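Greifen nach kurzem Abwägen: Forschungsgruppe bei Juhl legt Ergebnisse zu Jukirow vor

Fistberg, 28.10.2024. Die Arbeitsgruppe Manipulation des Forschungsunternehmens Juhl hat ein Verfahren vorgestellt, mit dem ein Roboterarm vor dem Zugreifen entscheidet, welcher von mehreren eng beieinander liegenden Gegenständen zuerst bewegt werden soll. Das Verfahren trägt den Namen Jukirow. Ein Bericht mit allen Messreihen liegt seit heute vor.

Bisherige Steuerungen wählen meist den Griff, der für sich genommen am sichersten erscheint. Liegt ein Gegenstand auf oder dicht neben einem anderen, wird der Nachbar dabei oft verschoben. Jukirow berechnet für jeden möglichen Griff zusätzlich, welche Gegenstände er voraussichtlich berührt, und stellt ungünstige Griffe zurück. Die Auswahl stützt sich allein auf Kamerabilder. Kraftsensoren in den Fingern sind nicht erforderlich.

Trainiert wurde das Modell mit 948 von Menschen gesteuerten Vorführungen, aufgenommen mit 20 Alltagsgegenständen. Für die Auswertung im September führte der Arm 301 Versuche auf Tischen durch, deren Anordnung im Training nicht vorkam. Gegenüber der Vergleichssteuerung Tedar sank die Zahl der ungewollt verschobenen Gegenstände deutlich, die Zeit pro Griff nahm leicht zu.

„Der Arm wartet vor dem ersten Griff etwas länger. Dafür muss er seltener ein zweites Mal ansetzen“, sagt Denise Staniforth, Leiterin der Arbeitsgruppe. Schwierigkeiten bereiten nach ihren Angaben weiterhin durchsichtige Behälter und sehr flache Teile, etwa Lineale oder Karten.
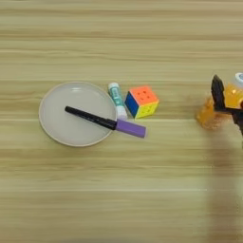

Greifer neben Teller, Filzstift, Klebestift und Puzzlewürfel. Foto: Juhl

In den kommenden 12 Monaten will die Gruppe das Verfahren auf zweiarmige Systeme übertragen. Villads Brynjólfsdóttir, zuständig für die Datenerhebung, bereitet dafür neue Vorführungen vor, bei denen ein Arm festhält und der andere greift. Die bisherigen Aufnahmen werden Hochschulen auf Anfrage für nicht kommerzielle Zwecke überlassen.

Pressekontakt
Juhl, Kommunikation
Standort Fistberg
Bildmaterial in Druckauflösung auf Anfrage. Abdruck honorarfrei, Belegexemplar erbeten.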